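# Brosico and Grerkerix report new method for robotic dismantling of desktop computers

Research teams at Brosico and the Grerkerix institute have published results from a joint study into the automated dismantling of used desktop computers. The method, named Vrabec, allows a single robotic arm to locate, release and lift out internal parts without a stored plan of the machine in front of it.

The study ran over 13 months and covered 2,198 recorded attempts at individual removal steps, carried out on office computers supplied by the recycling company Polla. The computers came from several makers and differed in age, layout and condition.

Most equipment of this type is now either taken apart by hand or shredded whole. Shredding is quick, but it mixes metals, plastics and circuit boards that would be worth more if kept separate, and it destroys parts that could still be used. Earlier robotic systems have performed well on a single known model and poorly on anything else.

"A recycling plant does not receive a tidy row of identical machines," said Viera Brabec, who leads the study at Grerkerix. "We wanted a method that could meet an unfamiliar case, find the latch or the clip, and try a sensible movement. If the part does not give, the arm should notice and try something different before it breaks anything."

Vrabec combines two sources of information. A fixed camera gives an overall view of the opened case, from which the software proposes places to take hold. Force readings at the wrist then guide the movement itself. The arm applies a small load in one direction, compares the response with those it has met before, and either continues or changes direction. The research team calls this stage "probing".
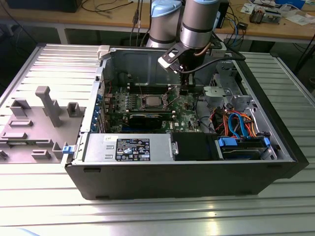

*Page last changed: December, 16:20. The wording of the section on test results has been corrected.*

All trials took place with the computer lying on its side on a slotted aluminium table and the side panel already removed. The arm worked from above with an angular gripper. Opening the outer case was not part of the study and was done by staff.

Of the 2,198 recorded attempts, 2,000 ended with the target part released and undamaged. The remainder were stopped by the software, stopped by an operator, or ended with a broken clip or connector. Each of these outcomes is listed separately in the data tables that accompany the paper.

Cables proved the hardest items to deal with. Power wires and data leads often lie across the part to be removed, and they move when touched, so that a view taken a moment earlier is no longer correct. The team addressed this by having the arm draw back and take a fresh view after every contact with a cable. The change made each cycle slower – by 20 seconds where several leads were involved – but reduced the number of torn connectors.

Drive clips and expansion card latches gave better results. Kamil Danko, who wrote the control software at Brosico, said that coloured plastic fittings had helped the vision system, but that the method did not depend on them.

"We repeated part of the work with colour information switched off," he said. "The arm took more probing movements to find the release point, and it still found it in most cases. The sense of touch is doing a great deal of the work."

The authors note several limits. The method has not been tested on laptops or on cases with heavy rust. Screws are outside its present scope, and parts held by them were left in place. The working speed also remains below that of a trained person.

Gøran Nyberg, operations manager at Polla, said the company would consider a trial on its own premises once the question of screws had been settled. "Speed matters to us, but so does the state of the parts when they come out," he said. "Memory and drives have a second market only if they are handled with care."

A second phase of work has been agreed between the partners. It will add a powered screwdriver and a tool changer, and will be directed by Drahomíra Šimek at Grerkerix. The recorded force and vision data from the first phase will be made available to other research groups on request.

**Press enquiries:** Vlastimil Kuruc, Communications Office, Brosico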